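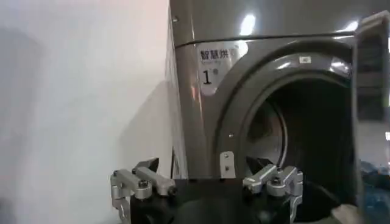
A stainless-steel front-loading dryer against a white wall.

BOMHAM, February — The Bomham Tenants' Network is opening a shared laundry program for apartment buildings across the city, and we could not be happier to get it going! The program is called Ciltero, and it brings together 89 buildings whose residents have asked for better, cheaper and friendlier places to wash and dry their clothes.

For many renters in Bomham, laundry day means a long bus ride with a heavy bag, or a basement room with one tired machine and a line out the door. In a survey the network ran over the winter, about 70 percent of the households that answered said they had put off washing bedding or winter coats for lack of a big enough machine close to home. Parents of small children and people working night shifts wrote the longest comments (some of them filled the back of the form too), and we read every one.

Ciltero gives buildings a simple way to pool what they have. A building with a good laundry room can open it to the neighbors at set hours and get help with repairs and water bills in return. A building with no room of its own gets a place on the schedule within walking distance. Residents sign up through their own tenant group, on paper or by phone, and keep the same time slot from week to week unless they ask to switch.

The Kubiak Street building goes first, with doors open from 6 in the morning. Its residents have already worked out house rules that other buildings are now borrowing: finished loads may be moved to the folding table after ten minutes, lint screens get cleaned before you leave, and the last slot of the evening is kept free for anyone with a laundry emergency. We love that last one.
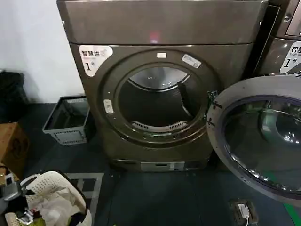 A large front-loading dryer with a "1" on its sticker.

Repair work will be handled by Gudis, a local shop that has looked after washers and dryers in the neighborhood for years. Gudis will visit each shared room every 2 months to check hoses, belts and vents, and will answer calls in between. The shop is also putting on a free evening class in everyday machine care, with plenty of time for questions about stains, shrinking sweaters and that smell towels get when they sit too long in the washer.

There is a social side to all this as well. People who share a laundry room tend to get to know each other, and tenant groups are already planning coat swaps, mending nights and a shelf for paperbacks. Buildings are free to run these however they like, and the network will lend sewing kits and drying racks to any group that wants them. 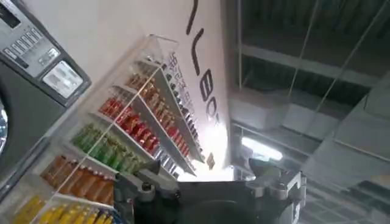

Ciltero sounds great to me, but please keep some slots for those of us who get off work at midnight, one Bomham renter wrote in reply to the early announcement. Late hours are now part of the plan, and the first late-night schedule will be posted at Kubiak Street before the end of the month.

Tenant groups that would like to join can pick up a form at the network's office or at the Gudis counter. Forms are short, and a neighbor can fill one out for you. Joining is free for residents, and each building decides on its own hours.

Contact: Bomham Tenants' Network, Ciltero program desk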